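Dernwood Supporters' Trust

PRESS RELEASE

November 12, 2022

Trust asks Dernwood FC to publish the terms of the Rukau deal before members vote

The Dernwood Supporters' Trust is calling on the club to release the full terms of its proposed partnership with Rukau, the holding company that wants to buy a minority stake in the club and take over the running of its youth teams. Members have been told that the deal will put Dernwood in Europe within three seasons. They have been shown very little that explains how.

The club presented the plan at an open meeting in July. The slides promised a new training center, a larger scouting network and a "return to continental nights." They did not say what share of the club Rukau would hold, what it would pay, or what happens to academy players who are sold while the agreement is running. The Trust wrote to the board after the meeting with 9 questions. It has received a reply to one of them, which dealt with parking.

"We've heard the word 'Europe' so often this year that you would think we had already qualified," said Hermine Aigner, chair of the Trust. "We finished in the bottom half. We let in soft goals from corners all season and we had no left back after the winter break. I would like to hear how selling part of the youth setup fixes that."

Rukau already has ties to other clubs, and its own brochure points to them as proof that the model works. The Trust has read the brochure. It gives league positions for the best season each club has had since the company arrived and leaves out the others. It also counts loan moves between partner clubs as "player development," with no word on whether those players got any minutes.

Sze-wing Lau, who went through the material for the Trust, found that the claims about money were just as thin. "There is a chart with an arrow going up," Lau said. "There are no numbers on the side of it. I asked what the arrow stood for and was told it stood for growth."

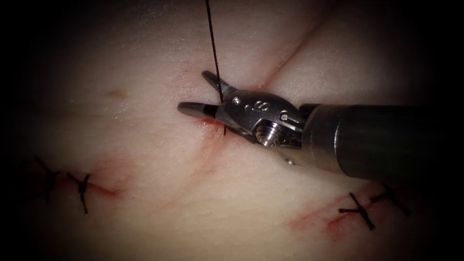 Under the plan as the club has described it so far, Rukau would appoint the academy director and would have first say on any transfer involving a player under 21. The first-team coach would be "consulted." Dernwood has long depended on its own young players, both on the field and on the balance sheet. Supporters are being asked to accept that a company with interests elsewhere will always put this club first when an offer comes in for a good 18-year-old. The Trust sees no reason to take that on faith.

There is also the matter of Pan, the player-rating software that Rukau wants to bring in across all age groups. The club says Pan will "take the guesswork out of recruitment." The Trust has asked which signings Pan has recommended in the past, and how many of them worked out. The answer was that this information is private. Until it stops being private, members may want to treat the promise with care. Guesswork done by a computer can still be guesswork, and Dernwood paid for plenty of the older kind under previous boards.

Ngan-ling Kwan, a former youth coach at the club and a Trust member, said she was open to new tools but wanted straight answers about staff. "The people who stand out in the rain watching under-14 games know things about those kids," she said. "Are they keeping their jobs? It's a yes or no question - I've asked it twice."

The board has argued that the deal must be closed before the winter transfer window or Rukau may walk away. The Trust is not convinced. The same argument was made three years ago about the shirt sponsorship with Jolent, which was signed in a hurry and brought in less than the agreement it replaced. Members learned of the break clause only when Jolent used it. If Rukau is as committed to Dernwood as it says, it should be able to wait while the people who own the rest of the club read what they are voting on.

Cheng-en Kuo, the Trust's secretary, stressed that the group has taken no position for or against outside investment as such. "Some of our members want this and some would chain themselves to the gate," Kuo said. "What they agree on is that they'd like to see the contract. A two-page summary written by the side that wants a yes vote isn't the contract."

The Trust is asking the club to do the following before any vote is held:

Publish the size and price of the stake, along with any option for Rukau to buy more later.

State in writing who has the final word on the sale of academy players, and how the fees will be divided.

Explain the target of European football within three seasons, including the wage budget it assumes and what Rukau owes the club if the target is missed.

Confirm the future of current academy coaches and scouts.

Give members at least 30 days with the full document.

Under the club's rules, 100 signatures are needed to force a special general meeting. The Trust has collected 300. It will hand them in at the club office if the board sets a voting date without first releasing the terms. A special meeting would not block the deal, but it would oblige directors to answer questions from the floor, with minutes taken.

The Trust has invited Chak-lun Mok, who leads the project for Rukau, to speak to members and take questions without a time limit. Mr. Mok's office said he was "excited to engage with the Dernwood family" and did not offer a date. The invitation stands. The Trust will book the room and can work around his travel.

Members who have not yet signed can do so at the Trust table by the main stand before home games. Paid-up members of the club aged 16 and over are eligible, and a membership card is needed.

About the Dernwood Supporters' Trust

The Trust is an independent group of Dernwood FC members. It receives no money from the club or from any sponsor. It holds a small block of club shares on behalf of its members and has one vote at general meetings.

Press contact: Cheng-en Kuo, Secretary, Dernwood Supporters' Trust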